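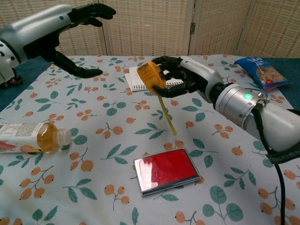

Table with the berry-print cloth, tape measure and notebook.

Lastden shared room, minutes of the meeting, 05/11/2019

Present: Yabsira Araya (chair), Custódio Meireles, Stojan Vukadinović, Afonso Falcão (minutes). Apologies from Arnaldo Patrício.

1. Minutes of the last meeting. Approved with one spelling correction.

2. Tablecloth. Custódio reported that the berry-print cloth slides on the padded table top. Clips were discussed and dropped – they get in the way at the edges. Agreed to try a non-slip underlay from Lovodik, spending limit $25. Stojan to order.

3. Small items. The yellow tape measure keeps ending up in other rooms. It will be kept with the white spiral notebook in the top drawer. Anyone who borrows either one signs for it.
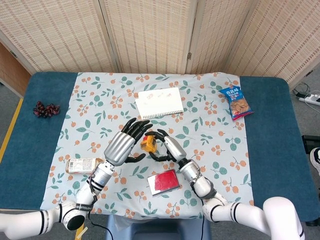
Question from Stojan: Can the folding screen be moved back to make more space behind the table?
Answer from the chair: It can go back as far as the cabinet door allows, and the door must still open fully.

4. Food. Grapes and crackers are fine during breaks. Bottles with drinks in them stay closed when papers are out. Afonso asked for a small tray – no decision, carried over.

5. Budget. Balance stands at $3,231. Mekum has quoted $1,000 for new shelving. Yabsira will ask Jurčo for a second quote before anything is signed.

6. Next meeting. Date to be set by email. Custódio to book the room.

Contact the Lastden office | © Lastden 2019 | Back to top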